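Nazar Lytvynenko has opinions about clips. He has hung small washing on a Rorholm rack for 18 months and regards the pegless life as a moral failing.

"A sock over a rail is a sock on the floor by Sunday," he says. He'll allow a cloth a short rest on the table first.

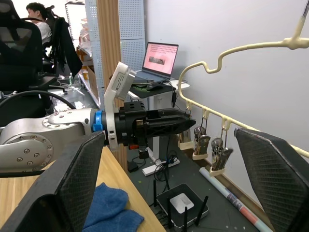
## The colour question

Cream plastic was not his choice. "It was that or grey, and grey looks like a dentist's." He does insist on a clothespin with a proper metal spring, and he keeps reds away from whites, in theory.
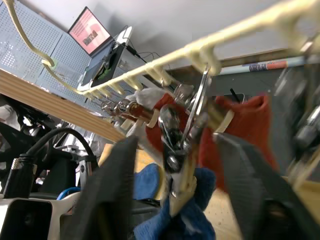

Hryhorii Stelmakh maintains that the whole business is overthought, and that a chair back has served him well for over 40 years. Lytvynenko has seen the chair. "It's damp," he says.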